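Triseck opens remote demonstration rig to outside operators

Triseck has begun letting outside operators record robot demonstrations in its simulated rooms, the company said in February. The program, called Loria, had been limited to staff until now. A first group of 16 operators has been given access, and each of them works from a home or office connection with a pair of hand controllers.

The idea behind Loria is simple enough. An operator drives a simulated arm through a household task, start to finish, and the software stores the motion of the controllers together with the camera views. Those recordings are then used to train a control policy, which is later tested in the same rooms with small changes to the starting positions. Triseck asks for 200 accepted demonstrations per task before it starts a training run.

Bathrooms are the current focus. Hadiza Ekpo, who manages the operator program, said the rooms were chosen for their tight floor plans and for fixtures that leave an arm few clear approaches. Operators first work through a short practice session on reaching and releasing, then move on to the recorded tasks. A demonstration is rejected if the arm strikes a fixture or if the operator pauses for too long in the middle of a movement. Slow work is accepted. Abrupt corrections are kept too, provided the task is completed, as the company wants examples of recovery in the training data.

Views are stored from more than one position, and the operator can switch between them during a session. Some show most of a room, others very little of it.

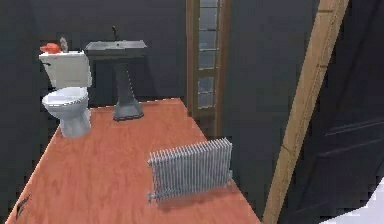
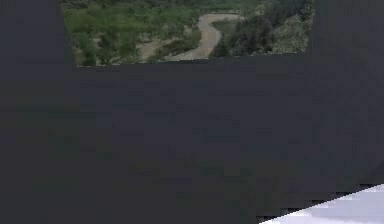 Ebere Nwosu finds the view switching the weakest part of the system. In comments posted to the operator forum after the first sessions, Nwosu wrote that a change of view in the middle of a reach costs the operator a second or two of orientation, and that the hesitation ends up in the recording. A policy trained on it may learn to stop at the same point for no reason it can detect. Nwosu would prefer a fixed view for each task, chosen before recording starts, and a second one kept in a small inset for checking depth.

Triseck said it is looking at the inset proposal but does not plan to remove switching. Its position is that an operator with one fixed view will tend to guess at distances, and that wrong guesses produce worse recordings than pauses do. The company already trims idle time at the beginning and end of each demonstration. Trimming in the middle is harder – a pause may be a loss of orientation, or it may be a deliberate wait before contact – and the current software makes no attempt to tell them apart.

Connection delay is the other open item on the forum. Loria refuses to start a session when the measured round trip is above 90 milliseconds. Several operators have asked for a higher limit with a reduced arm speed, which would let them work in the evening when home networks are busy. The company has not set a date for a decision.

Controller settings are stored with each operator's account and can be changed between sessions, but not during one. The default scales hand motion down by half, so that a large movement of the wrist gives a small movement at the tool. Operators who change the scale have to repeat the practice session before recording again.

The next set of tasks will cover kitchens, with 13 rooms in preparation. Applications from new operators are open until the end of the month.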